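Sernska Forums > Sewing Room > Machines and Maintenance

Finally opened up the old girl! Cleaning and oiling a vintage Sakuver (long, sorry)
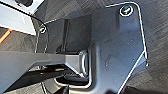
bobbin_and_weave wrote:
So I've had my Sakuver since my aunty in Ballarat passed it on, and in all that time I've brushed out the lint, changed needles and done nothing else to it. Last month it started making a dry sort of chirp on long seams, and the shop in town quoted me $289 for a service, with a three week wait. I have a quilt due for my niece's wedding! So I made a pot of tea, put a towel on the kitchen table and had a go myself, and I am absolutely hooked.

What I used: a proper screwdriver that fits (not the one from the junk drawer), a soft paintbrush, tweezers, cotton buds, a little bottle of clear sewing machine oil, and a muffin tin for the screws. Every screw goes in its own cup in the order it comes out. If you take one thing from this post, buy a muffin tin.

The lint! I pulled a wad out from behind the feed dogs that was packed like felt, in colours I haven't sewn with in years. There was some red flannel in there from pyjamas my son wore in primary school. He's at uni now.

Then one drop of oil at each spot marked in the manual, turn the handwheel slowly by hand, another drop, turn again. I ran it on scrap calico until the cloth came out clean. The chirp has gone and it purrs along. I did the whole border of the quilt that same evening and didn't want to go to bed.

Happy to answer questions, and would love to hear how often everyone else does theirs.

quiltyascharged wrote:
Oh well done you! I love the pyjama flannel. Mine gave up a sequin and half a pin.

I oil after every 15 hours of sewing, which I keep track of with pencil marks on the inside of the cupboard door. My husband thinks I'm barmy but the machine is older than he is and gives less trouble.

Tahira Kakakhel wrote:
Lovely post. One thing I'd add for anyone following along: check your manual before you oil anything. Plenty of newer machines are meant to be left alone inside, and some only want a drop in the hook race. I oiled my Cenow all over when I first got it, full of confidence, and spent a week sewing little grey smudges into white pillowcases.

bobbin_and_weave wrote:
Good call Tahira, I should have said that. Mine is all metal inside and the manual has a fold-out page with arrows on it. Poor pillowcases!

old_treadle wrote:
I'm going to be the grump. I don't think people should be encouraged to take covers off. I fixed machines for a living for years and a good part of my work was machines that had been "cleaned" at home. Timing knocked out, tension springs put in backwards, wires pinched under the cover. $289 is steep, I'll give you that, but a service includes setting the timing and the tension properly, and you can't do that with a cotton bud.

bobbin_and_weave wrote:
Fair enough, and I didn't go near the timing or the tension. Covers off, lint out, oil in, covers on. I also unplugged it first, for the record.

Po-yen Lai wrote:
With respect to old_treadle, I think there's a big gap between cleaning and adjusting, and most of us can learn where it is. I learned on my grandmother's Tai, which came with a screwdriver and an oil can in the drawer. They expected the owner to do it.

Also a tip for stuck screws: a drop of oil, leave it overnight, then press down hard and turn slowly. Pressing down is what saves the slot. I've rounded off enough of them to know.

old_treadle wrote:
The old Tai is a different animal. You could drop one off a roof. I'd let anyone oil a Tai. My worry is someone reading this with a computerised machine on the table and a bread knife in hand.

quiltyascharged wrote:
A bread knife!! Did that happen?

old_treadle wrote:
Butter knife. Twice. Different customers.

selvedge_sue wrote:
Can I ask a beginner question? I've got a Cenow too, the little white one, bought second-hand at a school fete. It skips stitches on denim. Is that lint or do I need to do all this?

Tahira Kakakhel wrote:
Sue, try a new needle before anything else! A jeans needle, pushed all the way up, flat side facing the back if it's the same model as mine. Then rethread top and bottom with the presser foot up. Mine skips like mad on denim with an ordinary needle.

selvedge_sue wrote:
I've never changed the needle. You're meant to change them??

quiltyascharged wrote:
Oh Sue, you're about to have the best day.

Po-yen Lai wrote:
New needle for every big project is my habit. Some people say every eight hours. I go by sound – when it starts to make a little pop going through the cloth, out it comes.

threadbare_in_guelph wrote:
Hello from Canada. Two questions for the original poster. What are you quilting, and did you lose any screws even with the muffin tin? I ask as someone who has one screw left over from a job I did last September, and the machine has run perfectly ever since. I keep it in a jar and try not to look at it.

bobbin_and_weave wrote:
Hi Guelph! All screws accounted for, though one rolled under the fridge and I found it with the torch on my phone. The quilt is scrappy postage stamp squares, 2,222 of them, in greens and creams with a few bits of her nan's old aprons mixed in. I've got 7 rows left to join and then the binding. I'm doing the binding by hand in front of the telly.

threadbare_in_guelph wrote:
Postage stamps! You're a braver soul than I am. Please post it when it's finished, my favourite colours are in there.

old_treadle wrote:
That's a serious quilt. All right, I'll say this much: if you're piecing squares that small, clean under the needle plate every time you change the bobbin. Short seams make more fluff than long ones. And go easy on the oil, people always put in too much.

bobbin_and_weave wrote:
Will do, thank you! I'd never have thought of that about the short seams.

selvedge_sue wrote:
UPDATE. New needle in. Hemmed two pairs of jeans, not one skipped stitch. I'm going to hem everything in this house.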